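Mesh desk cup

A mesh desk cup, also called a mesh pencil cup, wire pen pot or simply a mesh cup, is a small open-topped holder made of perforated or woven metal and used to keep pens, pencils and other long, thin things standing upright. It belongs to the larger family of desk organizers, along with letter trays, paper clip dishes and the drawer inserts that so many people buy and then never quite get around to fitting. Although it is sold nearly everywhere as office stationery, the mesh cup has long had a second life in bedrooms, bathrooms and hallways, where it holds hairbrushes, combs, makeup brushes, toothbrushes, scissors, rulers, knitting needles and pretty much anything else that is longer than it is wide and tends to wander off when you need it.

Form and construction

The ordinary mesh cup is a cylinder, a little taller than it is wide, open at the top and closed at the bottom. The wall is a sheet of fine metal mesh rolled into a tube and joined along one seam. In the cheaper kinds the seam can be felt quite plainly with a thumb, and most owners sooner or later turn that side to the wall. Square, hexagonal and oval cups are also made, and there are divided versions with a wall down the middle, which are very handy for anyone who likes the pencils kept apart from the pens.

Mesh on its own has a raw edge that will scratch a hand or snag a sleeve, so the top is finished with a rim, usually a rolled wire or a folded strip of metal. The rim also keeps the mouth of the cup round, as the wall by itself bends fairly easily. A similar band runs around the foot and gives the cup a steady base. The bottom may be mesh or solid sheet. Solid bottoms catch pencil shavings and crumbs of eraser, while mesh bottoms let them through onto the desk, and people who care about such things can be quite firm in preferring one or the other!

Black is by far the most familiar color, followed by silver, white and a kind of soft rose gold that comes and goes with fashion. The coating is normally a baked powder finish. It wears well on the flat parts of the wall and less well on the rim, where handles and fingers rub against it every day.

Use as a brush holder

Keeping a hairbrush in a desk cup is one of those household habits that seems to have grown up by itself in a great many homes. A brush left lying on a table picks up dust, sheds hair onto whatever is beside it and takes up a surprising amount of room. Stood in a cup with the handle down, it needs only a few inches of table, and the bristles are held up in the open air.
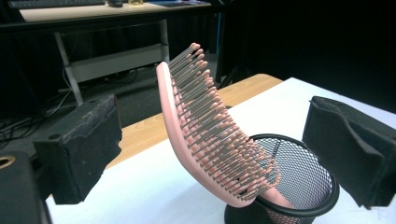
A pink paddle-style hairbrush leaning in a black mesh cup, handle down.

Brushes seldom stand straight in a cup of this kind. The handle is much narrower than the mouth, and the head is the heaviest and widest part, so the brush leans over until it finds the rim and settles there. A short cup makes for a steep lean, and with a large head the whole thing may tip over, especially if the cup is a light one and holds nothing else. Common remedies are to put a few other items in alongside, to drop a handful of clean pebbles or glass beads into the bottom (lovely if the bottom is solid, rather less so if it is mesh), or to choose a taller cup to begin with.

Pin brushes, whose bristles are thin separate pins tipped with little balls, need slightly more thought than brushes with soft natural bristle. The tips can catch on the rim as the brush is lifted out, and a tip that is pulled off leaves a bare pin end that is unkind to the scalp. Setting the brush so that its smooth back rests on the metal avoids the trouble almost entirely. Round brushes do not have a smooth side to lean on and are often happier in a wider pot.

A damp brush should be allowed to dry before it is put away, whatever it is put away in. Mesh has an advantage over a ceramic mug here, as air moves freely through the wall and reaches the handle too. Even so, water that runs down and sits at the foot of the cup will find any chip in the coating, and rust generally begins at the bottom seam.

Placement

On a pale table a black cup is easy to find and just as easy to knock, and most people end up keeping it toward the back, out of the path of elbows. White tabletops show marks readily, and a metal foot dragged across a painted or coated surface may leave a faint gray line. Felt dots, a cork coaster or a scrap of shelf liner will prevent this. 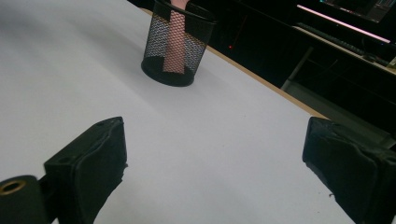

Where a cup is shared between family members, it is usual to give each person their own, or at the very least to settle which brush is whose. The household guide published under the Cesent name suggests keeping no more than 5 items in a cup of ordinary size, on the grounds that a crowded cup is one where everything has to come out before anything can be found. The same guide recommends two cups side by side, one for the desk and one for grooming, and a good sort-out every March.

Sizes and makers

There is no agreed standard. The Uvlow range, often found in school supply shops, comes in 4 sizes, the tallest being around 17 centimeters and well suited to long-handled brushes. Pradetti sells a heavier cup with a weighted foot, and the Vũ line is known for its divided cups and its unusually smooth rims.

Care and cleaning

Dust and stray hair collect in the openings of the mesh and are the main nuisance of the type. A dry paintbrush or an old toothbrush worked around the wall will loosen most of it, and the cup can then be rinsed in warm water with a drop of dish soap, shaken well and dried upside down on a towel. Ink stains on the bottom usually come away with rubbing alcohol on a cotton swab. Scouring pads should be kept well away from the coating. A bent wall can often be eased back into shape by pressing gently from the inside with the handle of a wooden spoon, working upward from the foot toward the rim.

See also: Desk organizer; Hairbrush; Letter tray; Pen pot

Page last edited 10/07/2026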